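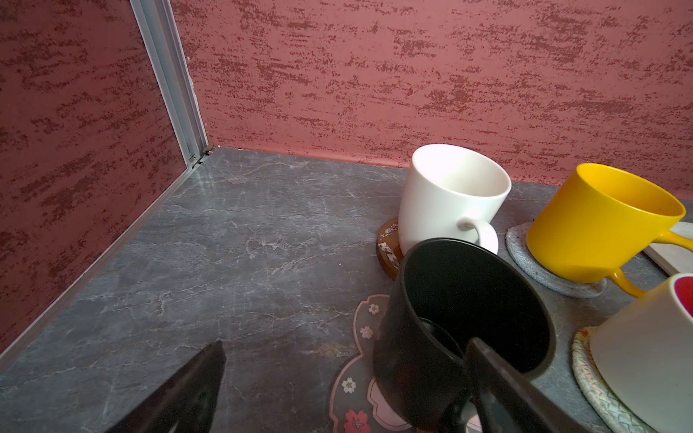

The long way across the water

By Zuweira Abubakari

The ferry to Yorath leaves at six in the morning, or it leaves when the captain has drunk his tea. On the day I traveled it was the second one. We were standing on the landing with our bags between our feet, and the woman in front of me had already sold half of the bread she was carrying to her sister.

I had a ticket for the airplane. I want to say this first, so that the reader understands I did not choose the boat for romance. Gridance, the small airline which served the island for eleven years, stopped its flights in March. It sent a message to the passengers with a telephone number, and the number rang in an office where the furniture was already gone. My ticket had cost 212 dollars. I still have it in my wallet, behind the card of my dentist.

Before March, a person with business on the mainland could fly in the morning and sleep at home. Now the same person needs three days. The boat takes fourteen hours in good weather, it goes twice a week, and it stops at Gumik, where it unloads cement and waits for the tide. The fare is 185 dollars for a seat inside and less for a place on the deck, but one must add the food, the room in Plostgate and the work that is lost.

Edem Kwofie has done this addition many times. He teaches mathematics at the secondary school, and his mother is treated for her kidneys at the hospital in Plostgate. I met him on the deck, where he was correcting homework with a stone on the pile to keep it from the wind.

"When the plane was here, I complained about the plane," he told me. "It was late, it was small, they weighed my mother like a suitcase. I would like to apologize to that plane."

In a school notebook he writes what the family spends. Since the flights stopped, the total has come to 1,229 dollars, and this is with a cousin in Plostgate who gives them a bed. He showed me the page without shame. Under the last line he had written the name of a man who wants to buy his motorcycle.

The ship itself is better than people on the mainland believe. It is licensed for 151 passengers and the crew does count them, twice, with a clicker. The seats inside are hard. The toilets are clean until Gumik. There is a cook who makes rice with fish and a red sauce, and who will keep a plate for you if you are seasick and tell him you will be hungry later. I was seasick, and later I was hungry, and the plate was there.

What is difficult is the night. The lights in the cabin stay on because of a safety rule, so the children do not sleep, and so the parents do not sleep. At two o'clock a baby was going from lap to lap through our whole row. I held her for some minutes. She was heavy and very interested in my glasses.

At Gumik we waited four hours. Some passengers went down to buy eggs and phone credit. An old man who had not spoken since the landing began to tell me about the years before there was any airplane, when the boat was made of wood and carried goats. I asked if it was worse then. He thought about it for a long time and said that it was slower, but that everybody went slowly, including the doctors.

The council on Yorath says it is speaking with two other airlines. One of them wants a guarantee of passengers for the winter months, and the island cannot give it, as in winter few people travel. The other has asked for a longer runway. There is a hill at the end of the present one, and on the hill there is a cemetery, and in the island's one café I heard three different opinions about whether the dead would mind.

In the meantime people have arranged themselves. The pharmacy orders for a month at a time. Students who used to come home for long weekends now come home when the term ends. A bride moved her wedding to Plostgate, and then moved it back when her grandmother refused to get on the ship.

We arrived a little after midnight. Edem's brother was on the landing with a flashlight and a wheelbarrow, and he put my bag on top of theirs before I could ask. Their mother walked between us up the road, holding my arm, and wanted to know what I had paid for my shoes.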